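Search this guide Go

Tusix Countertop Water Filter
Section 4: Setting up the unit

Read this section through once before you start. Allow 40 minutes for the first setup, most of it waiting for the cartridge to soak. You will need a clean bowl, a soft cloth and access to a cold water tap.

CAUTION: Do not connect the filter to a hot water line. Hot water damages the cartridge and voids the Bimach warranty.

4.1 Choosing a place

1. Pick a level surface within reach of the tap. The supply hose is 125 cm long and must not be stretched tight.
2. Keep the unit out of direct sun.
3. Leave 7 cm of clear space behind the housing for the hose elbow.
4. Check that the surface can take the weight of a full unit. Glass shelves are not suitable.

Note: If the unit will stand on bare wood, put a tray under it. Condensation forms on the housing in humid weather and will mark an unsealed top.

4.2 Preparing the cartridge

1. Remove the cartridge from its bag and throw away both end caps.
2. Stand the cartridge upright in a bowl of cold water for 17 minutes. Small bubbles are normal.
3. Take it out and shake off the loose water. Do not squeeze the mesh.
4. Wet the O-ring with a drop of water. Do not use petroleum jelly or cooking oil.

4.3 Joining the housing and base

Most leaks reported to the Risside service desk come from a housing that was forced on at an angle. Wash and dry the seat of the base first, and check that no grit is left in the groove. Bring the parts together the way any round-topped piece is brought to its base, like the white one shown over its black base, with a hand on it and the base directly beneath. Lower the housing straight down until it meets the seal, then turn it clockwise until it stops. 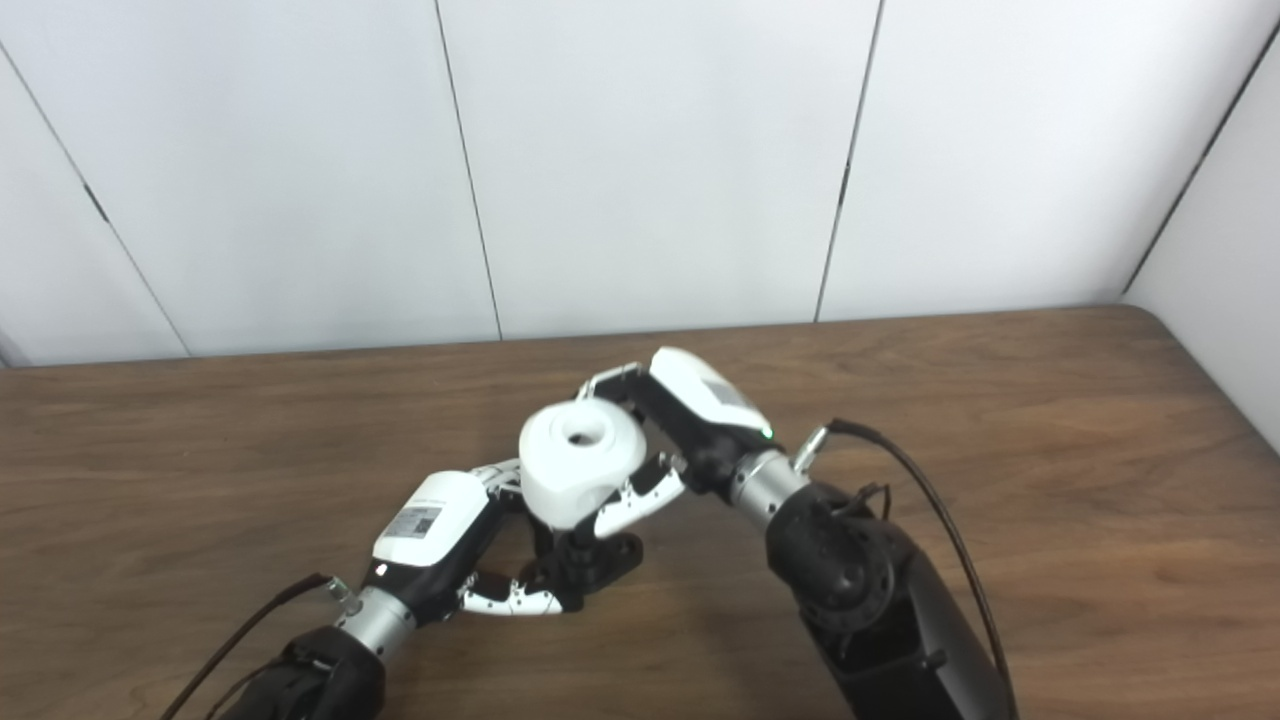 1. Line up the arrow on the housing with the open padlock mark on the base.
2. Press down evenly and turn until the arrow meets the closed padlock.
3. Tighten by hand only. Do not use a strap wrench.

CAUTION: If the housing stops before the closed padlock mark, lift it off and begin again. Forcing it will strip the lugs.

4.4 Connecting the supply hose

1. Unscrew the aerator from your tap and keep the washer.
2. Screw on the diverter by hand. If the thread does not match, use one of the two adapters in the small bag.
3. Push the hose into the diverter until you feel it seat. Pull gently to check.
4. Open the cold tap slowly and run the filter for five minutes. Discard this water. It may look gray from carbon dust.

4.5 Checking for leaks

Slow leaks do not always show as drops, so leave the unit under pressure for an hour before you rely on it. Wipe the surface around the base with a dry cloth before you begin the wait. When the hour is up, feel the surface as well as looking at it, with the hand laid palm down near the middle of the table as in the picture, then moved slowly toward the base. A dark wood top can hide a thin film of water. If you feel moisture, close the tap and repeat 4.3.

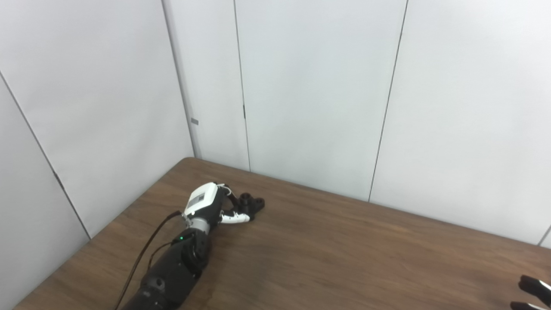

Note: Record the month the cartridge was fitted on the label inside the lid. A cartridge fitted in October is due for replacement in April.

Setup text by Zaid Srour. Checked by Barış Dönmez.

Related sections
Section 3: Parts in the box
Section 5: Daily use and cleaning
Section 6: Replacing the cartridge
Tekin tap adapters: size chart

Contact Bimach Support | © Bimach | Back to top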